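Tuvulville Manipulation Working Group
Minutes of the teaching-by-demonstration review
Date: July 22, 2024
Place: Flerden site, second floor meeting room, with the Bloxham site on the line
Status: approved with corrections

1. Opening and previous minutes

The chair opened the meeting at 9:05. The lead for remote operation, the lead for hand guiding, the simulation engineer, two demonstrators and the data engineer were present at Flerden. The training lead and the safety officer joined from Bloxham. The May minutes were accepted with one correction: under item 4, "joint torque limit" should read "grip force limit."

2. Open actions

2.1 Replacement of the foot pedal on station 2. Done. The new pedal has a longer travel, and the demonstrators asked for the debounce time to be raised from 20 ms to 40 ms. Agreed.

2.2 Common time stamp for wrist camera and joint states. Done on stations 1 and 2. Station 3 still writes camera time at the moment of saving, which puts it late by up to two control steps. Open.

2.3 Written procedure for hand guiding. Draft circulated. Comments were received from Bloxham only. See item 4.

2.4 Spare finger pads. Ordered, not delivered. Open.

3. Demonstration set, current state

The data engineer reported 2,116 recorded demonstrations for the tabletop sorting task, all stations and both sites together. Of these, 1,022 were made by remote control in simulation. The rest were made on hardware, by remote control or by hand guiding.

At the last review pass, 167 recordings were marked for rejection. The usual grounds were a start pose outside the agreed zone, a long pause in the approach, or a grip closed and reopened without a lift. The training lead asked that the third group be kept under its own label. A failed grip followed by a correct second attempt is useful to the policy as a recovery, provided the first attempt is not labeled as a success. The data engineer pointed out that the current label format has one outcome per recording and no outcome per segment. A segment field will be added. Old recordings will get it only where a reviewer has already opened them.

The chair asked whether the hardware recordings were balanced between the two methods. They are not. Remote control is well ahead, mainly through the extra shifts at Bloxham. No target ratio was set.

4. Hand guiding procedure

The draft was gone through by section.

Section 1, preparation. The arm is to be put in gravity compensation with the payload value set for the fitted gripper. The safety officer wanted the payload check as a separate signed line. Accepted.

Section 2, holding the arm. The draft says to hold the arm at the wrist flange. The demonstrators reported that holding only at the flange makes the elbow wander, and that they put the other hand on the forearm link. Wording changed to allow both, with the fingers kept clear of the joint 4 gap.

Section 3, camera view. Hands in the wrist camera view remain a problem for training, as there are no hands in view when the policy runs. Two fixes were discussed:
- record the joint path by hand, then replay it with no one at the arm and record the camera during the replay
- crop the view to exclude the grip area

Replay was preferred. It doubles the recording time and fails when an object has to be put back in exactly its former place, but the pictures match what the policy will see. Cropping was dropped.

Section 4, ending a recording. No change.

The revised draft goes to both sites for a final reading.

5. Remote control in simulation

5.1 Scene. The simulation engineer went through the current build of the sorting scene, using the wrist view as the demonstrator gets it. The light wood tabletop is kept from the earlier build. The shallow tray with the dark rim is in, as are the gray cylindrical container and the small blue cylindrical part with the metallic top. The fingers take up much of the lower half of the view when the gripper is open. 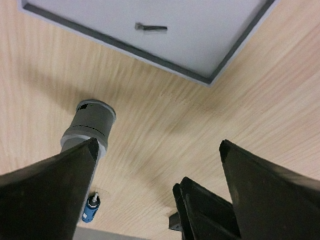

Can a demonstrator judge the height of the fingers over the table from the wrist view alone?
Only over a short range near the surface, where shadows and the relative size of parts give some help; farther up, the demonstrator needs the side view or the height readout.

The question came from Bloxham, where the side view was switched off for a trial. It will be switched on again. The height readout stays optional, as one demonstrator finds that it draws the eye away from the part. Whether the policy itself receives the side view is a separate matter and was left to the training lead.

5.2 Small parts. Narrow parts lying flat are the hardest to pick up by remote control. The demonstrators come down too far, touch the floor of the tray with one finger and trip the contact limit. The simulation engineer can soften the contact model, but this would teach a motion that the hardware stops. It was agreed to leave the contact model alone and to lower the speed scale in the last 30 mm of the descent. The switch between scales must be gradual. A step change was tried at Flerden and produced a visible jerk in the recordings.

5.3 Rendering. The wood grain looks smeared in places at close range. The training lead has no objection, as the texture is to be varied during training anyway. The demonstrators said it does not disturb the work. No action.

5.4 Controller mapping. Station 1 maps the hand controller in the base frame and station 2 in the gripper frame. Demonstrators who change stations need several minutes to adjust, and their first recordings are poor. After some discussion the gripper frame was chosen for all simulation stations. The two demonstrators present did not agree with each other on this point, and the chair made the decision. The base frame stays available as a menu setting for camera calibration.

5.5 Delay. Measured delay from hand motion to picture is within the limit at Flerden. At Bloxham it goes over the limit when the remote desktop is used. The demonstrators there are to work at the local machine until the streaming client has been replaced.

6. Comparison run

The training lead presented the first comparison between a policy trained on simulated remote control only and one trained on simulated and hardware recordings together. Both were tested on the Brundier cell with the same set of start positions, 139 in all. Full results are in the report on the shared drive and are not repeated in these minutes.

Points noted in discussion:

The mixed policy hesitates less over the tray. The simulation-only policy tends to stop over the rim and make small side motions before it goes down. The remote operation lead thought this was copied from the demonstrators, who pause at the same place to check the side view. The training lead considered that likely but wanted to see the action plots before changing anything.

Neither policy was tested with the overhead lights off. The safety officer asked for this to be stated in the report.

Grip force was held constant in the test. The hand guided recordings carry no useful force signal during closing, as the demonstrator closes the gripper with a button, so force cannot be learned from them in their present form. A trigger with a proportional range was suggested for the hand guiding handle. The hand guiding lead will check if the handle has a free analog input.

The hardware share in the mixed set was not varied. A second run with half the hardware recordings was requested. The training lead can fit this in once the segment labels are in place.

7. Demonstrator working time

Sessions at the remote stations are limited to 45 minutes with a 15 minute break. The demonstrators reported that the limit is kept at Flerden and often passed at Bloxham toward the end of a batch. Recordings from the last part of long sessions show a longer approach time and more reopened grips. The limit will be enforced in the recording software - a warning at 40 minutes, and no new recording after 45. A recording already running may be finished.

A wrist support for the hand controller was requested for all stations. Approved within the current budget.

8. Other business

The name of the task in the file header differs between sites ("tray sort" and "sort to tray"). The Flerden form, "tray sort," will be used. The data engineer will rename the older files by script and keep a list of the changes.

The Tuvulville web page still shows the old gripper. To be updated when someone has time.

9. Actions

A1. Correct camera time stamp on station 3. Data engineer.
A2. Add outcome per segment to the label format. Data engineer.
A3. Circulate revised hand guiding procedure, with the replay step written out. Hand guiding lead.
A4. Set gripper frame mapping on all simulation stations. Simulation engineer.
A5. Gradual speed scaling for the last 30 mm. Simulation engineer, with one demonstrator to test.
A6. Restore side view at Bloxham. Remote operation lead.
A7. Action plots for the pause over the tray rim. Training lead.
A8. Check analog input on the guiding handle. Hand guiding lead.
A9. Session time limit in recording software. Data engineer.
A10. Follow up the finger pad order. Remote operation lead.

The meeting closed at 10:50. The next meeting will be held at Bloxham, date to be set by e-mail.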